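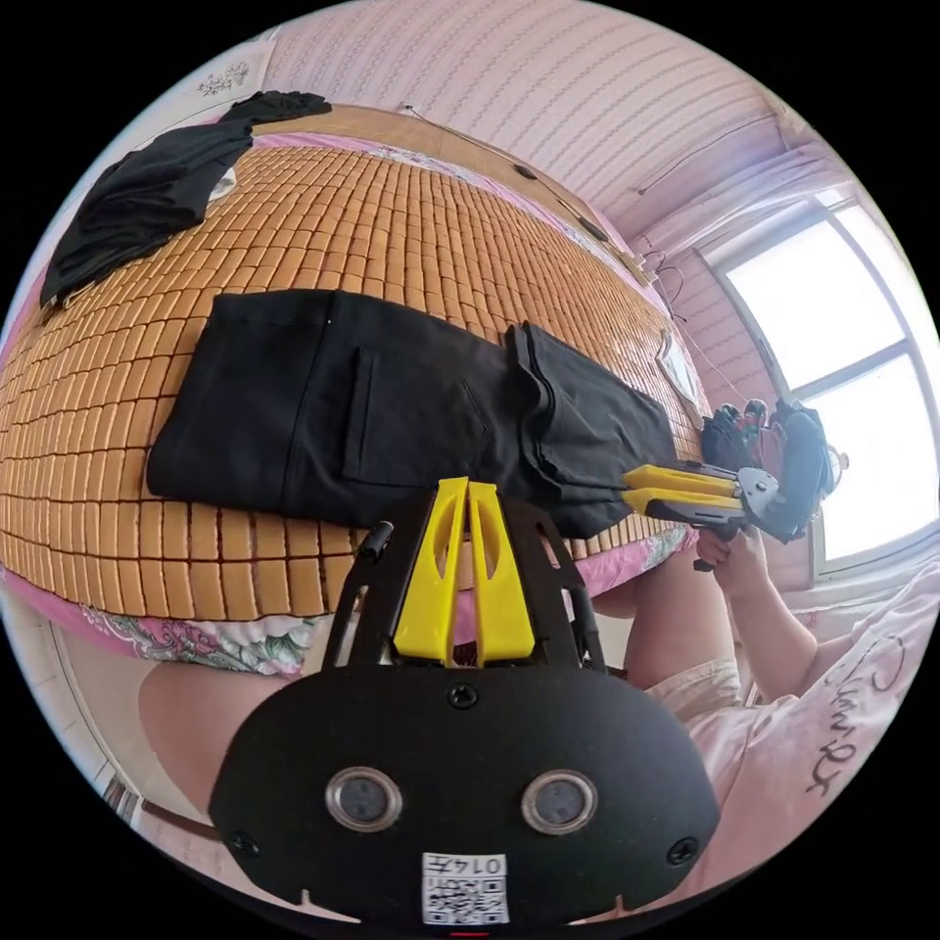 The Second Side

The drummer quit in March, and that was how I got to play mellotron on the best record nobody in Brarkton ever bought.

I should explain the chain of events. Gerd Albers drummed for Plirna. Gerd moved home to look after his father's boatyard, so Hefin Trevor, who had been playing keyboards, slid over to the drums, which he'd secretly wanted all along. That left a hole exactly my size. I was nineteen, I had two hands and a piano certificate, and I had heard their first album so many times that my copy crackled like bacon.

"Can you play in seven?" Angharad Mathias asked me. She was the singer and she played flute, and she had a way of looking at you as if you were a door she might or might not bother to open.

"Yes," I said. I could not play in seven.

I learned that night, on the kitchen table, with my mother's radio turned off and my brother begging me to stop. One two three four, one two three. One two three four, one two three. By breakfast I was walking to the bus in it.

We rehearsed above a tire shop. The room had one window, two sockets and the mellotron, which was called Gethin. I don't know who named it. It was white once, it weighed as much as a calf, and inside it were strips of tape with real violins on them, played by real people in some room years before any of us had met. You pressed a key and those people started to play. You held it for eight seconds and they ran out. If you let go and pressed again, they came back, a little bit flat, as if you'd woken them up. I have loved plenty of instruments since, and none of them ever made the hair on my arms stand up the way Gethin did on a low D minor.

Joaquim Sampaio wrote the music. He played a twelve-string and wore the same green sweater until it gave up at the elbows, and he had one huge idea, which was that the second side of the album should be a single piece. It was called Tidivska. It was about a city that moved a mile farther out to sea every night while its people slept. Angharad wrote the words. There were only 40 of them, and she sang them so slowly that you forgot the start of a line by the time she reached the end of it — and then the flute would come in and tell you what it had been.

Oh, that piece! It opened with just the guitar, two notes rocking back and forth like a boat tied up. Then Hefin on the cymbals with soft mallets. Then Efa Rowlands, our bass player, who never looked up from her shoes and who could make a floor shake with one finger. I sat there for four whole minutes with nothing to do. Joaquim had written on my sheet, in pencil, WAIT. Underneath, in ink, he had written WAIT again.

And then I came in, and it was like somebody had opened the roof.

We had money for one day in a studio, out past the rail yard. The first side was finished by lunch. We ate sandwiches on the steps, and Angharad told us that if we couldn't get Tidivska in one take, we shouldn't have it at all. Joaquim went pale. Hefin laughed until he saw that she meant it.

The first try fell apart in the middle. Efa broke a string, which I'd never seen happen on a bass before. It went off like a gunshot and she said "Sorry" to the string.

The second try was going well. It was going so well that I got frightened. I remember the red light over the door, and Angharad with her eyes shut, and the tapes in Gethin hissing away under my fingers. We got to the quiet part, where the city wakes up and finds only water on every side, and there I was supposed to play a long rising line, all by myself, up to a high A.

The high A didn't come.

I pressed it and there was a sort of cough. The tape had snagged. Three bars of nothing stretched out in front of me, and I could see the engineer behind the glass reaching for the button.

Then Angharad sang it. She didn't open her eyes. She just took the note that wasn't there and held it, no word, only an open sound, and she held it past the eight seconds I'd have had, past any breath I thought a person could own. Joaquim found two notes to put beneath her. Hefin, bless him, came in a bar early because he couldn't stand it any longer, and Efa followed Hefin, and I grabbed the biggest chord I could reach with both hands and hung on.

When it was over we stood listening to the cymbals die. The engineer took his hand away from the button. He'd never pressed it.

"Was that written?" he asked.

"Yes," said Angharad.

We pressed 200 copies and sold 50. The rest went to cousins and radio stations and one very patient dentist. A reviewer in the local paper gave us a paragraph and spelled Plirna with two r's, but he said that the voice near the end of side two was the strangest thing he'd heard all year, and I cut that out and kept it in my wallet until it turned to felt.

We lasted one more summer. Joaquim went off to teach, Efa joined a dance band and got properly rich, and Gethin stayed above the tire shop because none of us could face the stairs.

Last winter Hefin called me. A kid had come up to him after a show, a girl with a flute case, and asked how they'd made that sound on the record, the high one. She'd been trying to work out which machine it was.

"What did you tell her?"

"I told her to wait four minutes," he said, "and then I gave her Angharad's number."

I put the record on after that. My copy still has the jump near the start, so I lifted the needle over it and sat down on the carpet with my back against the radiator. The two notes began to rock. I had my hands on my knees, and I was already counting.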